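Accessibility links

Election Observers Wanted : Sederon Civic Monitor

Sederon Civic Monitor is looking for short-term election observers to cover the municipal and provincial vote in Branmont. Posted 2020-01-04.

The governing coalition has held the Branmont provincial council for four terms. The opposition boycotted the last vote after a dispute over the voter rolls, but says it will take part this time. Both sides have agreed to let domestic observers into polling stations and into the district counting halls.

We need 105 observers in total. Most will work in pairs in the city of Branmont and the Zuccaro district. A smaller group will go to Jetine, where road travel is slow and where observers should expect to sleep in shared rooms at the school hostel.

What observers do

Observers are at their assigned station before it opens and stay until the count is signed. They fill in a paper form at opening, midday, closing and count, and send the figures to the regional desk by text message. They do not advise poll workers, handle ballots or speak to reporters. Complaints from voters are written down and passed on – observers do not try to settle them.

Two people from each district team will also attend demonstrations in the week before the vote and report on crowd size, policing and any arrests. Tell us on the form if you do not want this assignment.

Who can apply

You must be 18 or older and a resident of the province. You may not be a member of a political party, a candidate, a close relative of a candidate, or an employee of the interior ministry or the police. Past members of a party can apply if they left before December 2018. Experience is welcome but not required. Team leaders need to have observed at least one earlier election.

Spanish or French is useful in Jetine. A driver's license is useful everywhere.

Time and pay

The assignment lasts 7 days, including two days of training in Branmont and one day of debriefing. Observers receive a flat payment of 495 after the debriefing, in local currency, plus bus fare and meals. Team leaders are paid extra. Accident insurance is included for the whole period.

There are 3,213 registered polling stations in the province and we will not reach all of them. Stations are drawn by lot and assignments are final, so please do not ask to be placed near home.

How to apply

Pick up a form at our office in Sederon or at the public library in Zuccaro. Return it with a copy of your ID and the names of two references who are not related to you. We interview by phone, usually in the evening. Applicants who are not chosen go on a reserve list – drop-outs are common in the last week. 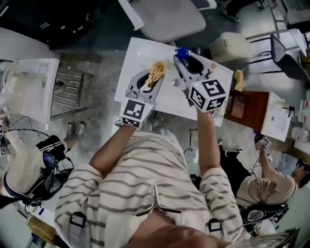
Working at a white board with a grip tool in each hand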